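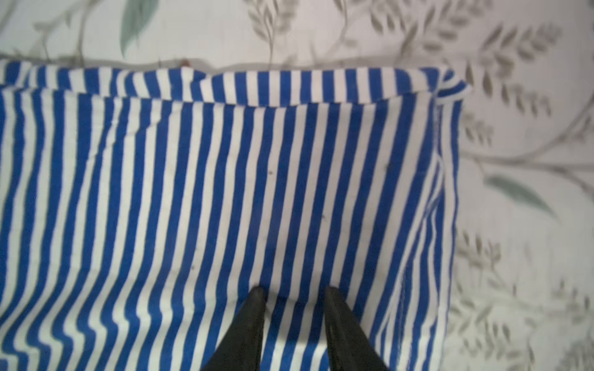

Why Knitted Clothes Get Thrown Out: A Study of Donated Garments

Textiles and Consumer Use, term project
Group members: Jabari Rweyemamu, Alcides Godoy, Wouter De Smet
Supervisor: Gitau Barasa

1. Background

Most of us own more knitwear than any other kind of clothing. T-shirts, sweaters, leggings and socks are all knits. The yarn in a knit is looped, so the cloth stretches, but it also loses its shape and pills sooner than a woven shirt does. We wanted to find out which faults make people give a knitted garment away, and whether those faults could have been fixed at home.

2. Method

The Hillura thrift store let us go through its knitwear donations in May. We checked 805 garments over 17 afternoons. Each one got a main fault from a short list: pilling, stretched neck or cuffs, holes, stains, shrinkage, faded color, or no fault. Two of us graded every piece separately. When we disagreed, Wouter made the final call. Socks and underwear were left out.

We also handed out 100 questionnaires at the Gremberg campus laundry, asking how people wash and dry their knits.

3. Results

The largest group had no fault we could find. These were clean, whole garments that someone had stopped wearing. Pilling came second and was mostly on sweaters with acrylic in the blend. Holes were less common than we expected and were nearly always small, at the underarm or near the side seam.
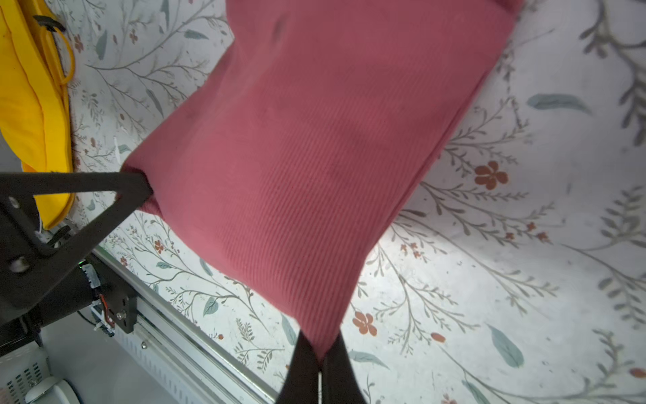 Ribbed knits were a problem to grade. Ribs pull in when the garment is lying down and open up when it is worn, so a stretched cuff is easy to miss. We started measuring cuffs twice, once relaxed and once pulled gently by hand, and regraded the first two boxes that way.

In the questionnaires, most people said they wash everything together on warm. Few had ever used a fabric shaver. Several wrote that they did not know sweaters should be dried flat.

4. Problems

Care labels were often cut out, so the fiber content had to be guessed and we did not use it in the tables. Our stain category was too broad. Deodorant marks and food stains should have been separate.

5. Further work

Alcides would like to repeat the count in winter, when more heavy sweaters come in. Gitau Rugemalira at the Grornia repair workshop has offered to show us how to close small holes in jersey, and we plan to time each repair. The grading sheet is in Appendix A and the questionnaire is in Appendix B.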